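29 July 2026

Finished the library book at last, two days overdue. It is the third of the Forngate novels and the longest, 312 pages in the edition I had, and I read the last 96 of them between supper and midnight. I had meant to stop at the end of the chapter where the ferry goes down, but that chapter ends with the door opening, so I kept on.

I liked it less than the first one and more than the second. The middle is slow. There is a long stretch where the two brothers are snowed in at the mill and do little but argue over their father's will, and I skipped a few pages of it and then went back out of guilt. Going back was worth the trouble. The business with the missing key is in there, on a page I had skipped, and without it the ending makes no sense.

I went back to the library in the afternoon to return it and pay the fine. They have moved the westerns again. They used to be by the window and now they are behind the large print, on the bottom two shelves, where you have to kneel. A man was kneeling there already, so I looked at the sea stories until he left. I came home with a paperback called The Lokard Road, mostly on account of its size. It fits in a jacket pocket and I have the bus to Makitz next week.

Read the first chapter on the bench outside. A surveyor, a mule, bad weather. Good plain sentences. Somebody has underlined words in pencil all through the opening pages, easy words like "ridge" and "lantern," and then stopped on page 14. I would guess a kid with a school assignment. I hope they finished it without the pencil.

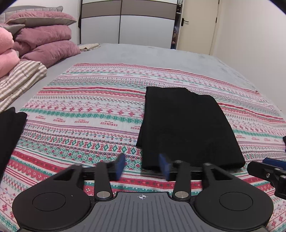 Notebook 2, p. 100

Reached the hundredth page of this notebook tonight. The first one took me four years to fill and this one is going faster, mainly because I have started writing down what I read. I looked over the list before supper. A lot of adventure, a lot of war at sea, hardly any poetry. I gave up on four books since January and wrote down why for only one of them (print too small).

I have been trying to remember what I read at eleven or twelve. There was a paperback rack at the Ostrowski drugstore, next to the foot powder, and I bought whatever had a boat or a horse on the cover. My mother thought it was junk and said so, but she never took one away. I can still remember one about a boy who hides on a whaling ship, and the smell of the paper, and not the title. I have asked at the library desk twice. Whaling and a boy is not enough to go on, they say, and they are right.

Wrote half a page of my own story as well. The trapper is still standing at the river. I have had him there since spring and can't decide whether he crosses. If he crosses, I need to know what is on the other side, and I don't yet. I cut the paragraph about his boots, which was the best-written thing in it and had no use.

To do before August: renew the card, ask if they can get the fourth Forngate from the county, buy pencils. Bed now. The Lokard book is on the nightstand – one more chapter if I can stay awake for it.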